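Home Explore Notifications Messages Lists Profile
Search posts and people

Meenakshi Garg
Right, a few of you asked how I finally got my gran's lime pickle to come out properly, so I'm going to write it all down in one go while the kettle's on. It's a long one, sorry in advance!
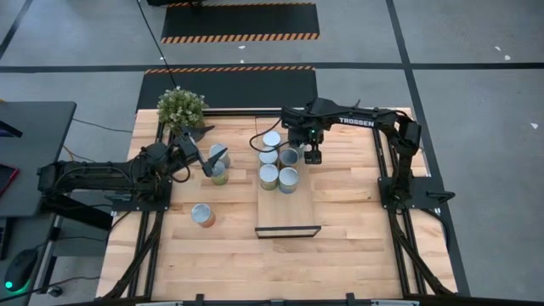
First thing is the limes. Thin-skinned ones, as yellow as you can find them (the dark green hard ones stay bitter for months, and I've got a jar from May that would strip paint). I use 11 for one big jar, which is what Gran always did and I've never dared change it.

Wash them, dry them, then dry them again. I leave mine on a tea towel overnight. Any water left on the skins and you'll have mould before you've had a single spoonful.

Cut each one into eight over a bowl so you keep the juice. Then 100 grams of salt and a good spoon of turmeric, mix it all up with your hands (wear gloves if you've got anything on the next day, I was yellow for a whole christening once) and into the jar.

Then it sits on the windowsill for 7 days with a shake every morning. My kitchen faces north so I carry the jar round to the front room after breakfast like a cat that needs the sun.

After that, the spices. Mustard seeds, fenugreek and a little asafoetida, toasted very gently and ground up once they've cooled. Go easy on the fenugreek — I doubled it last year and Brijesh still brings it up.

Warm the oil until it just starts to smoke, take it off and let it cool right down before it goes anywhere near the limes. Chilli powder goes in with the spices. I like plenty, my sister likes hardly any, so we make two jars now and it's much more peaceful.

And then you wait, I'm afraid! A month at the very least, and it's lovelier after three. Always a clean dry spoon, and top up the oil if the limes start poking out.

Ataahua, I've put a small jar by for you, I'll drop it round on Friday after work. Bring back the one from last time if you've finished it, the lid fits so nicely x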